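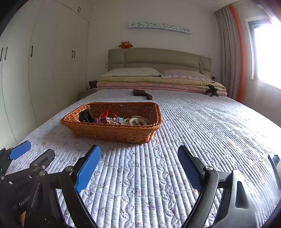 Colcha acolchada, flores pequeñas y cabecero mullido.

Abro hilo sobre «Rumdale», el disco nuevo de Jundura. Lo llevo escuchando desde que salió en mayo y quería ordenar las notas antes de que se me mezclen con las del anterior.

Jundura es el proyecto de Mostafa Sqalli. Empezó tocando el guembri en grupos de otros y luego se pasó al armonio y a las cintas. Aquí toca casi todo él, menos el clarinete bajo de la cara B.

Lo publica Hitwood en casete y en digital. 100 copias de la cinta. La mía es la 71, con el número escrito a lápiz en la solapa interior.

La cara A es una sola pieza, «Gounder». Dura 20 minutos y se sostiene sobre dos notas del armonio. La primera vez me pareció que no pasaba nada hasta la mitad. A la tercera escucha ya oía cómo va abriendo el registro grave muy despacio.

Hay un momento, pasado el minuto doce, en que entra el guembri y lo hace fuera de compás. Se queda ahí, cojeando, hasta que el armonio cede y lo sigue. Para mí es lo mejor del disco.

La cara B está más troceada. Cinco temas cortos. «3179» es el único con percusión, unas palmas grabadas de lejos que suenan a patio. Me recuerda a los discos de trance marroquí que se vendían en los puestos de cintas, con ese soplo de fondo.

El clarinete aparece en el tercer corte y ya no se va. A ratos tapa demasiado. En «Sal de noche» se come la melodía del armonio y es una pena, la melodía es buena.

Sobre el sonido: la versión digital tiene más agudos y se oye el fuelle. La cinta redondea todo eso. Prefiero la cinta para «Gounder» y el digital para el resto – con auriculares, a poder ser.

Si os gustó el anterior, este es más lento y tiene menos canción. No hay voz en ningún momento. Quien venga buscando algo parecido a aquel tema cantado que cerraba el primero se va a aburrir.

Me preguntan por privado si quedan copias. Ayer por la tarde la tienda del sello todavía las tenía, no sé cuántas. Los gastos de envío van aparte.

También me preguntan por directos. No he visto fechas anunciadas. En el libreto pone que «Gounder» se grabó en una sola toma, así que en directo debería funcionar.

Añado una cosa que se me olvidaba: los temas de la cara B están en otro orden en el digital. Yo los he comentado según la cinta.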